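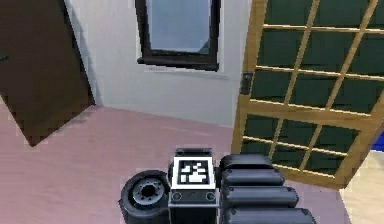
Hauwa Omoregie wrote in to ask that the money part go first this time, as she had got to the end of the last list and found she'd already lent her daughter the deposit.

So money is first. The list is for parents of grown-up children who turn up when something has gone wrong, and for checking that your house and your nerves are fit for the next visit. Go through it before they arrive. Tick, cross or leave blank.

Home visit safety check, adult children
Checked by: Abdelghani Hamdy
Date: 2025-07-12

1. Money
Limit agreed with partner before the phone rings: Yes. 70 pounds, cash, no loans.
Old debts written down: Yes. My son owes 2,000 from the Sirnport flat. I have stopped raising it at meals.
Bank cards and PIN out of the kitchen drawer: No. Moved during this check.

2. Medicines
Painkillers and sleeping tablets locked away: Yes. Tin box, top of wardrobe.
Out-of-date tablets returned to chemist: No. A bag of them by the door, to go.

3. Keys and doors
Number of spare keys known: Yes. 2, both on the hook.
Back door locks from inside: Sticks. Needs oil.

4. Sleeping arrangements
Smoke alarm outside spare room tested: Yes.
Length of stay agreed: Partly. We said a week in December and it was more than 30 days. Put it in a text message this time.

5. Phone calls
Time to think before answering a request: Yes. I say I will ring back in an hour. He does not like it but he picks up.
Someone to call afterwards: Yes. My sister in Lundach.
Emergency numbers by the phone: Yes.

6. Yourself
Slept properly this week: No.
Asked them one question that is not about the problem: Comment only. I asked about the dog and we talked for a good while. Would do again.

Outstanding: back door, bag of tablets, text about length of stay.
Next check: before he comes again, or December if he doesn't.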